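### 4.2 What we ask for before a trial counts

I started keeping these rules after Najwa Salameh and I lost most of November to a batch we couldn't compare with anything. We had 1,000 simulated trials from Skellura and no note of which scene settings had been used -- my fault, mostly. So the first rule is dull: every trial is saved with its scene file, its random seed and the version of the controller, all in one folder.

The second rule is about looking. Someone opens 16 trials from each batch and checks the rendered views by eye before we work out any scores. We skipped this once for the Segura batch and ended up throwing out 76 trials, which still annoys me. Large plain surfaces and objects only partly in view are both allowed, but they get a tag (Figure 3).
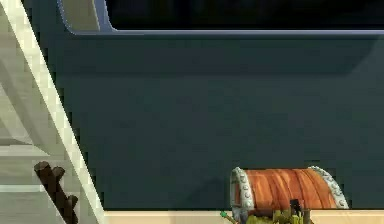

**Figure 3.** A simulated view tagged under rule two. The barrel-shaped object at lower right is only partly in view, against a mostly bare teal panel.

The tags go in before anyone sees the success rate, and they can't be changed afterwards without a second person signing. Najwa wanted a limit of 10 tagged views per batch. I argued for no limit at all, and we're still trying hers out on Lelomis.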